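The Second Life of Sheet Metal

There is a street in Echeverría where you can hear the work before you find it. Tap, tap, pause, tap. Follow the sound past the bakery and the tire shop and you come to Mokoleo, a long, low workshop that has been bending, folding and patching sheet metal for 46 years, and is busier now than it has ever been.

I went for an afternoon and stayed for most of July. I couldn't help it! Once you start looking at folded metal, you see it all over the place: gutters, mailboxes, feed troughs, the hood over your grandmother's stove, the ducts above your favorite noodle counter. Most of it was made by people whose names were never written down, and a surprising amount of it is still doing its job.

What's changed is who wants it. For years Mokoleo lived on roof repairs and ductwork. Then people began turning up with old things in the backs of their cars – grain hoppers, bakery trays, wash tubs, tool chests with one hinge left – and asking whether they could be saved. Restaurants wanted them for counters. Gardeners wanted them for planters. One couple drove up from the coast with a dented milk cooler and slept in their van until it was finished.

The shop's answer is nearly always yes, but it comes with a talk about rust. Surface rust is fine, and some customers ask to keep it. Rust that has crept into a seam is another matter. A seam is where two sheets have been folded over each other or riveted together, and water loves to sit there. The workers run a thumbnail along the joint and listen, and I swear they can tell from the scratchy little noise whether the metal underneath is sound.

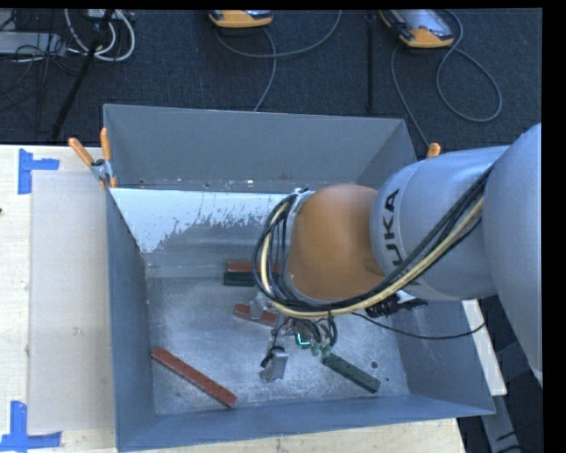
Old paint gets the same close attention. Nobody at Mokoleo strips a piece bare without a long think, and I came to love these discussions, which can eat up a whole coffee break. Paint on working metal tells you where hands went, where the load slid, which side faced the weather. Take it off and you have a clean, shiny box that could have come from anywhere. Leave it and it goes on flaking onto the kitchen floor. The usual deal is to scrape back whatever is loose, test for lead, and seal what remains with a thin coat of wax or clear lacquer.

The fixing itself is wonderful to watch. Dents are worked out from the back with a wooden mallet and a leather bag full of sand, in small circles that start at the edge of the dent and move toward the middle. Holes are drilled round, so the cracks stop spreading, and then patched. The oldest machine in the building is a Penditz folding brake, painted green and worn silver at the handles, which can put a perfect crease in a sheet 100 inches wide. It takes two people to swing and makes a sound like a heavy door closing.

Prices are kinder than I expected. A small tray can be done while you eat lunch. A big hopper can take up to 7 weeks, mostly spent waiting its turn, and there were 144 pieces in line when I visited, each with a paper tag tied on with string.

If you'd like to try it at home, the evening class at Uvia, the craft school across the river, is the place to begin. You make a dustpan. It sounds humble, and mine leans a bit to the left, but I've used it every day since and I'm ridiculously proud of it. Bring thick gloves and old shoes. The next course starts 7/4/19, and tools are included in the fee.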